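Home Articles Issues Authors Contact

4.2 Comparison of finger sets on the two-arm bench

The second set of trials compared the two finger sets, Tolten and Gravon, on the same pair of arms. Both sets fit the same black gripper body, so the wrist, the cabling and the controller gains were left as they were in Section 4.1. Each finger set was given 700 attempts, split evenly between the left and right arms. An attempt was stopped after 12 seconds if no grasp had been made. The operators were Da-eun Wang and Gyu-bin Kwak, who changed places after every 100 attempts.

We kept the bench cluttered on purpose. In earlier work (Sung and Um) the objects were set out singly on a bare surface, and we found those results a poor guide to how the fingers behave close to wire and crockery. The dish rack was the hardest place to work, as the fingers have to come in from the side and there is little room to open them.

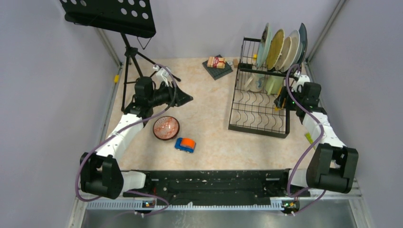

Figure 3. Two-arm bench with the right gripper at a narrow object in the dish rack. The left gripper is over the table, near the bowl and toy car.

The Tolten fingers did better on plates standing on edge, where their thin tips could pass between neighbours. The Gravon fingers held mugs more firmly but caught on the rack wires more often, mainly on the approach. On the toy car there was little to choose between them. Cable drag at the wrist was noted by both operators when an arm was near full reach, and we treat it separately in Section 4.3.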